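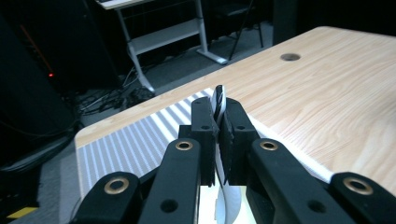
Pinza manual sujetando una tira fina, blanca y negra, sobre la mesa de pruebas.

Lista de distribución: Automatización de tareas domésticas y de taller
De: Sânziana Dumitrescu
Fecha: 7 de enero de 2025
Asunto: Re: Alcance del informe sobre tareas con piezas delgadas

Estimados miembros de la lista:

Respondo al mensaje del señor Yordanov, cuyos párrafos principales reproduzco para comodidad de quienes se hayan incorporado recientemente a la lista.

Radomir Yordanov escribió:

> La dirección de Trovmont solicita que el informe de abril contenga una respuesta clara a la pregunta que formulan sus talleres asociados: si en el momento presente puede encomendarse a una máquina alguna de las tareas menudas que hoy ocupan al personal, tales como retirar tiras, colocar etiquetas rígidas, ordenar fichas o guardar utensilios en un cajón.
>
> A mi juicio, el borrador actual es excesivamente prudente. Las demostraciones que hemos presenciado en Bolico resultan convincentes, y temo que una redacción tan cautelosa lleve a los talleres a aplazar decisiones que podrían adoptar ya. Propongo sustituir la expresión «en condiciones restringidas» por «en condiciones ordinarias de trabajo» en todo el apartado 3.
>
> Pregunto asimismo si es necesario mantener el apartado relativo a las piezas delgadas y flexibles, que ocupa una extensión considerable y se refiere a objetos de escaso valor.

Agradezco la lectura detenida del borrador. Expongo a continuación la posición del grupo de evaluación, que ruego se considere antes de modificar el texto.

En primer lugar, no podemos suscribir la expresión «condiciones ordinarias de trabajo». La serie de ensayos efectuada en Avness comprendió 210 intentos de una misma operación: tomar una tira de la superficie de la mesa, levantarla y depositarla en una bandeja. El sistema automático completó sin intervención humana 38 de ellos. En los restantes hubo que recolocar la pieza, detener el movimiento o dar el intento por fallido. Se trata de una operación que una persona sin formación previa realiza en pocos segundos y mientras atiende a otra cosa.

Conviene precisar que las demostraciones de Bolico se realizaron con bloques rígidos, dispuestos siempre en la misma orientación. Son resultados meritorios y así lo recoge el borrador, pero no guardan relación directa con lo que preguntan los talleres.

En segundo lugar, el grupo considera imprescindible conservar el apartado sobre piezas delgadas. El valor económico de la pieza es irrelevante a estos efectos. Una tira plana ofrece muy poca altura a los dedos de una pinza; si estos descienden un poco menos de lo debido, se cierran en el vacío, y si descienden un poco más, presionan contra el tablero. Una vez sujeta, además, la pieza puede curvarse y quedar con una forma distinta de la que tenía sobre la mesa. La fotografía que encabeza este mensaje muestra la tira de pie entre las dos almohadillas de la pinza, con la parte inferior curvada hacia abajo. Para depositarla con corrección es preciso estimar esa curvatura, y ahí se concentra la mayor parte de los fallos registrados.

Debe distinguirse también entre lo que logra la herramienta y lo que logra el sistema. Cuando es una persona quien maneja la pinza, con los mismos dos dedos y la misma mesa, la operación resulta factible tras un breve período de práctica. De ello deducimos que la limitación principal no reside en el mecanismo de agarre – que a menudo recibe las críticas – sino en la percepción y en la decisión sobre el movimiento siguiente. El informe debería decirlo expresamente, pues varios talleres estudian adquirir pinzas más costosas con la esperanza de resolver un problema de otra índole.

En tercer lugar, respecto de las tareas domésticas, el borrador remite a las observaciones reunidas en Stoyanova. El entorno del hogar añade la variación de la luz, el desorden y la presencia de personas que trasladan los objetos sin previo aviso. Guardar cubiertos en un cajón exige abrirlo, reconocer sus divisiones y manipular objetos brillantes que se tocan entre sí. Por el momento no disponemos de ningún ensayo que permita recomendar la sustitución del trabajo humano en tareas de esta clase, y así debe constar.

Lo anterior no equivale a una respuesta negativa general. Para piezas rígidas, de forma conocida y presentadas en un alimentador, la automatización es razonable y en muchos casos lleva años en servicio. Como redacción de compromiso para el apartado 3, propongo la siguiente:

«Las tareas de recogida y colocación pueden automatizarse cuando la pieza es rígida y su posición de partida está controlada. Con piezas delgadas o flexibles, los resultados obtenidos no permiten prescindir de la supervisión continua de un operario.»

Solicito a los miembros que remitan sus observaciones a esta misma lista, con indicación del párrafo afectado. Quienes deseen consultar los registros completos de Avness pueden pedirlos a la secretaría del grupo; se facilitarán 2 versiones, una con las anotaciones de los operarios y otra sin ellas. Ruego que no se difundan fuera de la lista hasta que Trovmont haya aprobado el texto definitivo.

Queda pendiente la cuestión del glosario, en el que «agarre» y «sujeción» siguen empleándose de manera indistinta. La trataré en un mensaje separado.

Atentamente,

Sânziana Dumitrescu
Grupo de evaluación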